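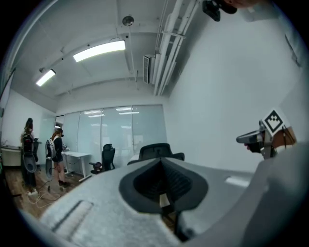
2 min read

So I finally made it to the Mirnholm cider fair! I've been meaning to go for years, and every September something comes up (last year it was the car, the year before that it was my back). The town has 3,362 people according to the sign on the way in, and I'm pretty sure every one of them was in line ahead of me for parking.

I started at the Arrieta tent, mostly for the shade. They pour it the Basque way, bottle way up over the head and glass down by the knee, and they let me try it. Most of mine went on my shoe. What did land in the glass was sharp and a little funky and I loved it — my sister made a face and handed me hers, so I got two.

At 2 they opened up the old Stelen press house for tours. Go early if you can, the line gets silly. You climb a narrow stair up to the apple loft, and the smell up there is something else, sweet and a bit like wet leaves. Our guide said they press 400 bushels on a good day and then told us a long story about a goat that I only half caught over the noise of the mill.

Food was so-so. The sausage rolls were gone by lunch and the pancake stand only took cash. But the Jusenico pear cider, way in the back by the restrooms, was my favorite thing all day, and I almost walked right past it. I brought home six bottles and should have bought more.

Wear boots if it has rained. The lower field is all mud, and the shuttle back to the parking lot quits at 5 — we found that out at ten after.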